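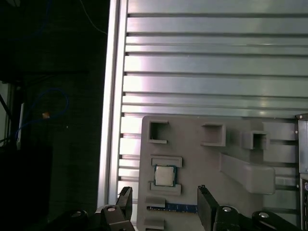

Acta redactada por la secretaría del Taller de Automatización de Cedbridge – 21 de marzo de 2019

Abierta la sesión, la coordinación dio la bienvenida a todos los presentes y agradeció muy especialmente al turno de tarde que hubiera adelantado su trabajo para poder estar, pues hacía ya varias reuniones que no coincidíamos todos en la misma mesa. Se aprobó el acta anterior con una sola corrección, relativa al nombre del proveedor de los perfiles, que es Braline.

1. Célula de ensamblaje Yorath

Se repasó con calma el estado de la célula. La placa gris impresa en 3D, montada sobre el panel de aluminio ranurado, lleva la CPU entre sus dos guías y el módulo de memoria en la ranura de abajo, y la pinza negra trabaja justo delante. El equipo de montaje pidió que no se cambie la disposición de las piezas antes de agosto, para no tener que repetir la enseñanza de posiciones, y así quedó acordado.

2. Compra de una segunda pinza

Fue el punto más largo y también, hay que decirlo, el más animado. La oferta de Sterkgate asciende a 3.844 euros e incluye los dedos de recambio y el cableado. Hubo quien prefería esperar al próximo ejercicio y quien recordó, con bastante razón, que una sola pinza obliga a parar la célula entera cada vez que hay que revisarla. Después de escuchar a todos se aprobó la compra, con dos abstenciones. Se pedirá a Sterkgate que mantenga el precio 30 días y que aclare por escrito si el transporte va incluido, ya que en la oferta no se menciona.

3. Placas y material de impresión

Se propuso imprimir 5 placas más con el mismo diseño, para tener repuesto y poder preparar un segundo puesto. La partida disponible para fijaciones, filamento y tornillería es de 1.606 euros, y el equipo de diseño cree que alcanza. Se autoriza el gasto. Quedó pendiente decidir si las puntas de los dedos se encargan fuera o se hacen en casa – las opiniones estaban muy repartidas y preferimos no forzar una votación a esas horas.

4. Cableado e iluminación

Mantenimiento solicitó canaletas para los cables y una lámpara para la zona de trabajo. Las canaletas se cargarán a la partida del punto anterior. Para la lámpara se pedirá presupuesto, y se ruega a quien conozca algún modelo que no deslumbre sobre el aluminio que lo haga llegar a la secretaría.

5. Ruegos y preguntas

Se rogó devolver las llaves hexagonales a su cajón. Se preguntó por el curso de seguridad, que sigue sin fecha, y la coordinación se comprometió a volver a escribir a la empresa que lo imparte.

Sin más asuntos que tratar, se levantó la sesión. La próxima reunión se convocará cuando llegue la respuesta de Sterkgate.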